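What I learned from one small court case

19 January 2019

For seven months I have been following the case of the stolen copper cable in Dreltitz, and I want to write down some things before I forget them. I am not a journalist. I only sit in the public seats and make notes in a school notebook.

The accused man worked as a night guard for a company named Hashemi. The police said that 722 metres of cable went missing from the yard in April, and that he must have opened the gate. He said he did not. He was kept in the police station for 80 hours before he could speak with a lawyer.

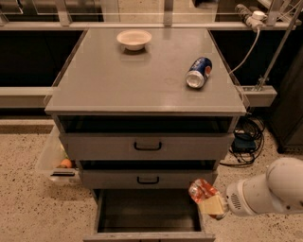
The day of the hearing

I arrived early and the room was already half full. His lawyer, Noman Sethi, speaks very quietly, so everybody had to lean forward. He asked the police officer who wrote the first report. The officer answered that a colleague wrote it and he only signed. Then the judge asked to see the gate book, and two pages of it were missing.

I must be fair to the police also. The officer was polite, and he admitted the mistake without being pushed. But I kept thinking about the guard's wife, who borrowed 3,953 from her relatives to pay the costs. She showed me the paper with the sum written on it.

My neighbour Manouchehr Bahrami thinks the man is guilty and will go free.

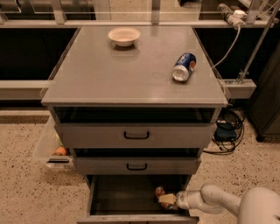 We have discussed it many evenings and we do not agree. He says a missing page proves nothing, and in this he is right. My opinion is that a person should not lose his work before the court has decided, and the guard lost his on the second day.

The judge has asked for the rest of the gate book and for the colleague to come in person. I will go again and write what I hear.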